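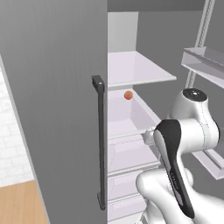 Shared Kitchen Working Group, Jarndale Building
Minutes, 2022-07-25
Chair: Ebbe Engström
Apologies: none received

1. Minutes of the previous meeting
Approved with one correction. Under item 4, "lease" should read "service contract".

2. Matport proposal
Matport has offered to supply chilled lunches to both floors starting in September. The minimum order is 100 meals per week. Present demand, going by the sign-up sheet, is 18 meals per day on the upper floor and 13 on the lower. The group agreed that the minimum can be met only if both floors take part. The delivery window is still open -- Matport prefers early morning, before the front desk is staffed.
Action: Engström to request a later window in writing.

3. Cold storage
Storage of delivered meals was discussed together with the existing rules on private food. At present any shelf may be used by anyone, and unlabeled items are discarded on Fridays. It was proposed that delivered meals go on the middle shelf and private food on the top one, with the small side compartment behind the divider kept for milk. The bins would be for fruit and vegetables only. Agreed for a trial period. Labels must show a name and a date. 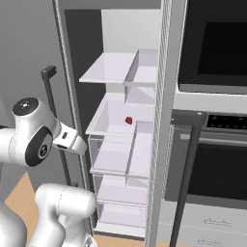 The service contract with Zikau expires at the end of September. Zikau quotes 400 per year for renewal, covering two visits and door seals but no other parts. Ekström has been asked for a comparable quote and has not replied. It was noted that neither contract covers shelves, and that the glass shelf at the top would have to be replaced at the building's expense if damaged. Decision deferred until both quotes are in hand.
Action: Engström to remind Ekström.

4. Other business
The dishwasher filter is to be cleaned weekly. The rota will be posted by the sink.

Meeting closed. Next meeting in September, date to be circulated.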